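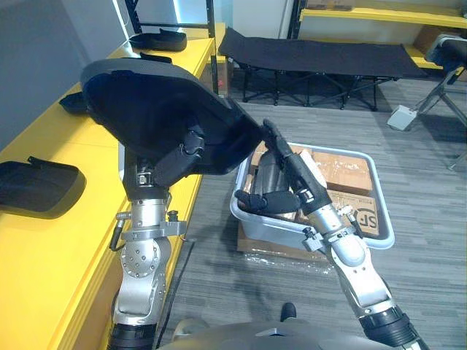

Lultdale, Saturday, July 29, 2023

Speaker notes: "Renting Kayaks to People Who Have Never Sat in One"
Rocío Escobar, Pavholm Paddle Centre
Slot is 40 minutes including questions. Water on the lectern. Do not touch the clicker until Kornél nods.

OPENING

Good morning. Thank Kornél Tóth for the introduction, whatever he has said. If he tells the story about the dock, let him finish it.

I run a hire shed on Vumitz Lake. We have 29 sit-on-top kayaks in three colours, and every customer wants the yellow. I've been doing it long enough to have opinions about foam, and you have paid to hear them, so that's on you.

Ask for hands: who here rents by the hour? Who rents by the half day? Who rents by the hour and gets the boats back by the half day? (Wait for the laugh. If there isn't one, carry on as if it were a serious survey.)

PART 1. THE BRIEFING

Ours used to run twelve minutes. It covered wind, lifejackets, the history of the lake and a bird. By minute four the kids were in the water and by minute six so was somebody's phone.

It's now under five. Lifejacket first, done up, on the grass, before anyone gets near a paddle. Then where you may go, then what the wind does after lunch. At Vumitz it comes up the lake from the south and it is always a surprise to someone, usually someone on the far side of it.

Show them which way up the paddle goes. Yes, really. Logo readable, scoop facing you. I once watched a gentleman cross the whole bay with his backwards, and he told me at the counter that our kayaks pull to the left.

Leave the bird out. People who want to know about the bird will ask about the bird.

PART 2. MATCHING PEOPLE TO BOATS

The double kayak. Pause here, look weary.

Couples ask for it because it's cheaper. Explain the price difference, then explain the other cost. Stronger paddler in the back, lighter one in front, and the back seat steers. If they start debating who is the stronger paddler, walk them over to two singles.

Ask about weight politely and ask everyone. Csenge Fekete, who works our counter, hands over a card with the boat limits on it and lets people point. It has saved more afternoons than the first aid kit.

Families: one adult per child under ten, and the adult has to be in a boat. An adult on the beach with a coffee is lovely company but doesn't count.

PART 3. GETTING THEM BACK

We allow up to 80 people on the water on a long weekend, counting the paddleboards. Every one gets a time written on the back of the hand in marker. Wristbands came off. Phones were in the dry box, in the car, or at the bottom (see minute six).

Late fees: we tried them for one season. What we collected was mostly argument. Now the deposit is a car key, and the return rate is excellent.

Tow story goes here if we're on time. The short version. Botond Vörös is in the room and was in the canoe, so check with him at the break that he's still fine with it. Skip the part about the sandwiches.

PART 4. WHAT I'D SPEND MONEY ON

Lifejackets in more small sizes than you think. A second rack close to the water. Signs a person can read while carrying one end of a kayak.

Don't spend it on a photo booth. Ask Lajos Kelemen at Lakatos Canoe Hire, who has 2 of them and will sell you either.

QUESTIONS

Likely ones: insurance (send them to their broker, do not improvise), dogs (yes, in a single, with a calm owner), and whether the yellow ones are faster (no).

If it goes quiet, ask Lajos about the photo booths.

Out by the side door. Lunch is in the boathouse and the line starts early.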